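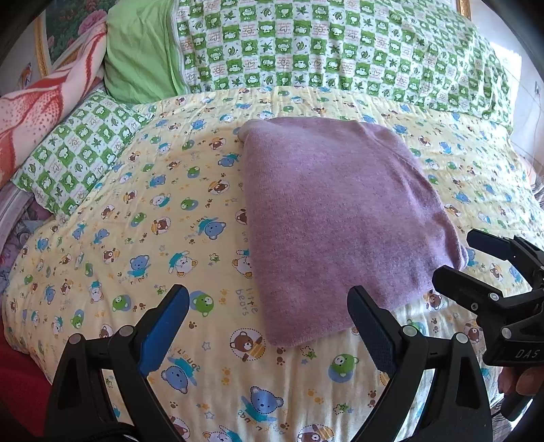 Figure 3. Folded lavender knit garment on a quilt with a repeating bear print.

4.2 Paper stock and reading distance

The second part of the study looked at how guests read printed wedding invitations on different stocks. We used one layout from the Helar set, with the names in script and the rest in a plain serif, and had it printed on three papers: a smooth white card, a cotton card and a pale gray recycled card. Ink color and type size were held the same across all three.

Each of the 72 participants was handed one card and asked to find the date, the venue and the reply address. They then read the whole card aloud at arm's length. Sessions were run by the second author in May, under the same desk lamp.

The venue and date were found quickly on every stock. The reply address gave more trouble. On the cotton card the thin strokes of the serif broke up where the surface was rough, and 90 percent of readers in that group moved the card closer before reading the line. Readers over sixty did this on the smooth card as well. Whitlock (2000) reported a similar effect for menus and place cards, though with larger type.

Participants liked the cotton card best when asked which they would send themselves. Several said it felt more formal. We did not ask about price at this stage, and the printer, Bullumlow, quoted only for runs of 100. Cost is taken up in Section 4.3 together with envelope weight.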